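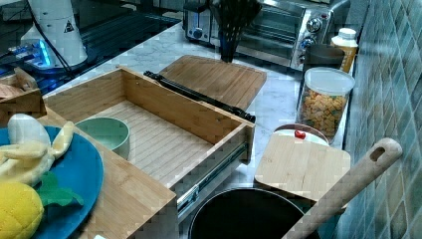
Arm stops dead when closing a kitchen drawer

Posted in Home & Hobby Robots, 11 February 2023

clirno_kitchen

I have a Clirno arm on a bench next to the kitchen counter. It opens the drawer fine, puts a bowl in, goes to push the drawer shut and faults with "force limit, joint 4" when the drawer is nearly home. Then it sits there holding the front panel like it's waiting for an apology. Force limit is set to 50 N. Last night I logged 44 tries and it faulted on 7 of them. The drawer closes by hand with one finger. Do I just raise the limit?

Replies

Petrauskas

Please don't raise the limit. That fault is the only part of your setup doing its job, and the next thing in the gap may be your hand.

Look at what's lying across the drawer. You've got a long black utensil resting over the back rim, and it also sits on the cutting board behind. If it shifts as the drawer moves, it can wedge against the counter, and the arm will push on it with great sincerity. Clear that first, then run the same test again.

If it still faults, check the push direction. A drawer on ball-bearing slides wants a straight push. Mine was going in a few degrees off after I bumped the base in August, and the slide would bind near the end – by hand you correct for that without noticing. Re-teach the closing move with the arm powered but in slow mode, and keep the stop button where you can reach it.

wener_owner

had this on my Wener, turned it off and on, fine ever since

Prukeck

Off and on clears the fault. It also clears the log, so copy that out first. And lower the limit while you test – a finger's worth of force should close that drawer, so 50 is generous.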